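The Nurmi Corn Kettle

Fulgencio Beltrán had been cooking corn for a crowd for years before he drew the first Nurmi, and it shows in every part of the thing. It's a tall steel kettle with a lift-out basket, wide enough for 13 full-length ears standing on end. You fill it, salt it if you like, and walk off to deal with the burgers!

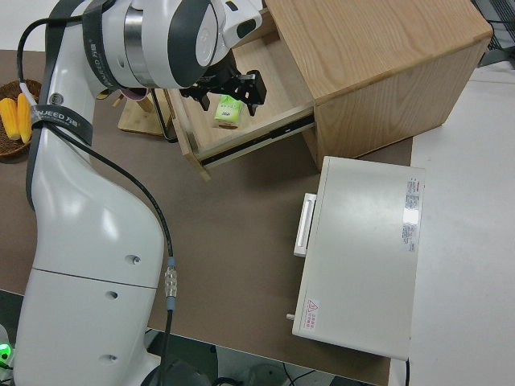
PLEMCOMBE, 5th September

The second version is now in stock, and we love it. The lid finally has a proper vent, the handles stay clear of the burner, and the drain tap has moved to the front (so many of you wrote in about that tap). The basket hooks onto the rim to drip -- a small thing, but try it once and you'll want it on every pot you own.

Inside, the marks run up to the seven-quart line, which is plenty for a family supper. Smaller ears can go in flat.
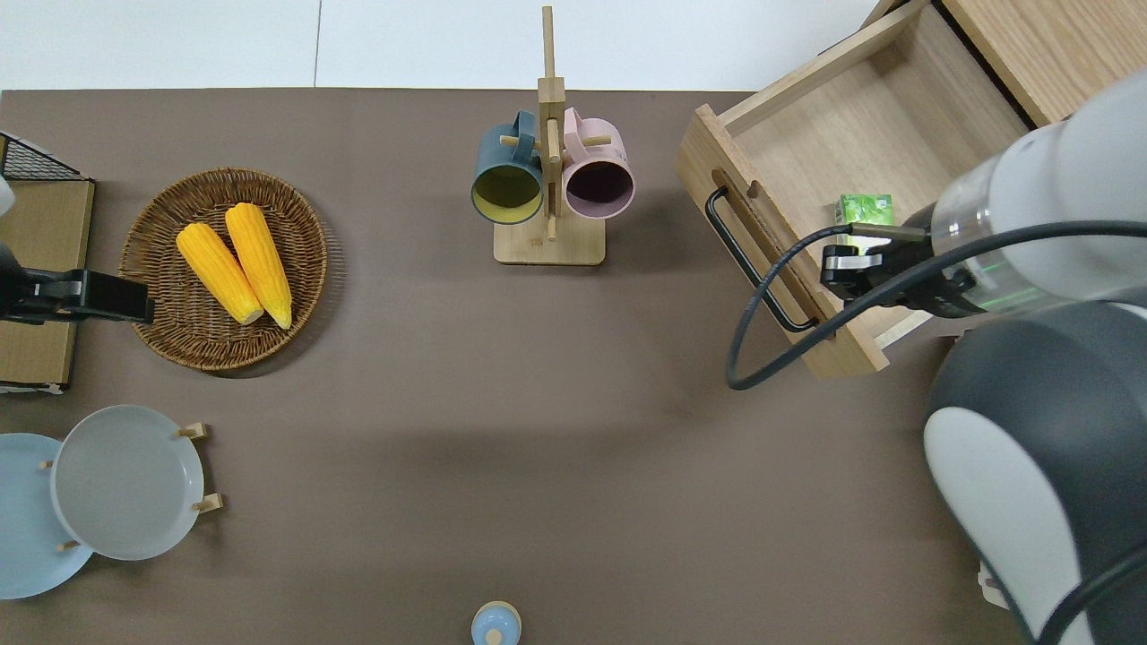 Leave the husks on if you want a sweeter, grassier taste, and give them 2 extra minutes. Beltrán swears by a splash of milk in the water. We tried it with the late corn from Durell and went back for more.

The kettle works on gas, electric and induction. Almost everything comes apart for washing, and the Clusetti gasket in the tap pulls out with your fingers. Spare gaskets ship with each kettle, and the matching steamer plate follows in November.

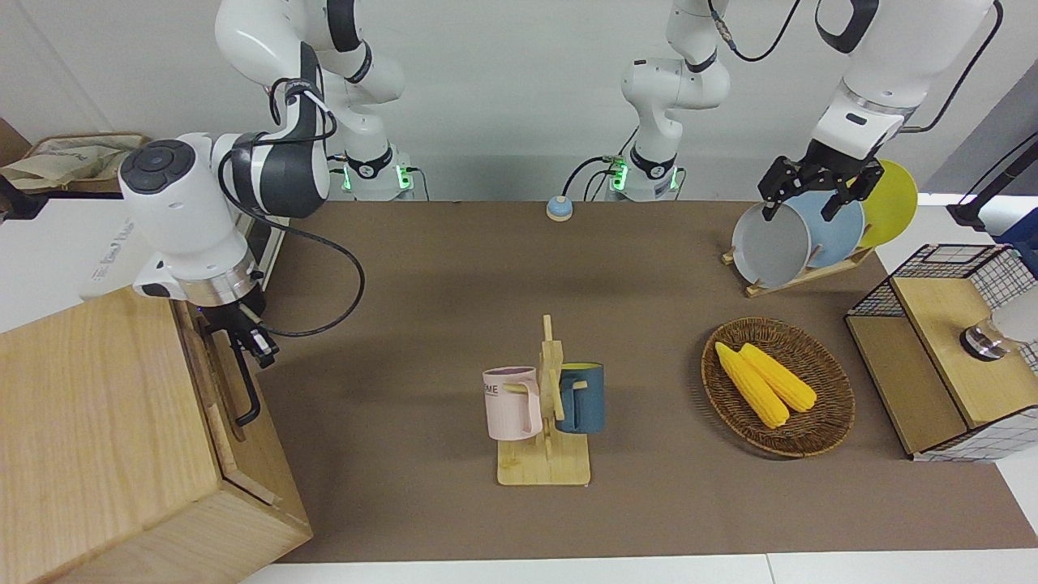 Corn in its basket, plates in the rack.

Price: $61, lid and basket included.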